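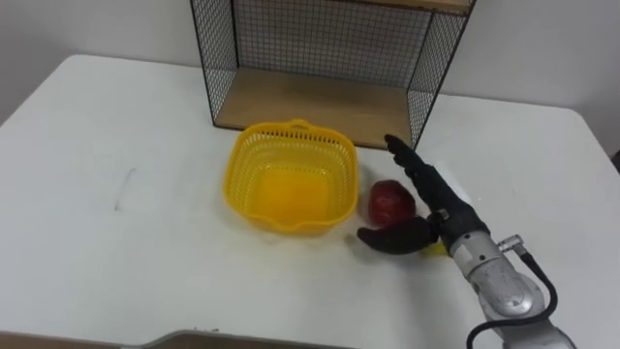 White tabletop with a wire shelf unit at the back.

I bought the Restton table in June to replace a desk that was too narrow for sewing. It took 2 people to get it upstairs and around 3 hours to put together, mostly because the leg bolts are hard to reach. The matte top is easy on the eyes under a lamp, but it marks — pencil and shoe rubber both leave gray streaks that need a damp cloth and some patience. Rounded corners are good in a small room. The Cirer I looked at first was heavier and wobbled less, but it cost a lot more. I would buy the Restton again for sewing or paperwork. For a heavy vise, look elsewhere.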